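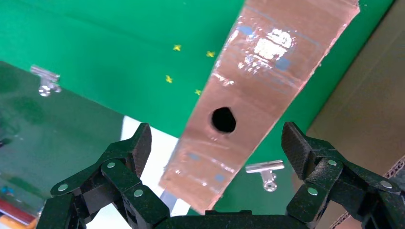
Deirdre Lenihan wrote to ask whether a household that moves to another street in the middle of the year has to start its recycling registration over again, and whether the fee already paid is lost. Her letter raised several points that other residents have also put to the office, and the answers are given below.

Does my registration move with me?
Yes, provided the new address is within the Clavimura collection district. Complete a change of address form before your first collection at the new address. The fee you have paid remains valid until the end of the registration year. Residents moving to Plultwood are served by a separate district and should apply there.

Can I get a refund if I leave the district?
A refund is available for full months remaining on the registration. Requests must reach the office within 30 days of the move. No refund is made on replacement bins or stickers.

How should cardboard be prepared?
Flatten all boxes and place them in the paper bin. Pieces that do not fit may be tied in bundles no longer than 30 inches and set beside the bin. Small amounts of tape and paper labels may be left on. Cardboard soiled with food or grease belongs in the trash.

What can I take to the Phelan Road drop-off site?
The site accepts paper, cardboard, glass bottles, metal cans and scrap metal. Paint, batteries and electronics are accepted at the Flulska site only. Proof of address is required at both – a utility bill or a lease will do.

Is there a weight limit?
Each bin may weigh up to 80 pounds when full. Crews will leave a tag on any bin that is over the limit, and it will be emptied at the next regular collection once the extra weight has been removed.

How many bins may a household have?
The standard registration covers 2 bins, one for paper and one for containers. A third may be added for a yearly charge of $56. Apartment buildings with shared bins should have the owner or manager contact the office.

What if my collection was missed?
Report it by noon on the following working day. Leave the bin at the curb until the crew returns. Collections delayed by snow in January and February do not need to be reported – revised dates are posted on the notices page.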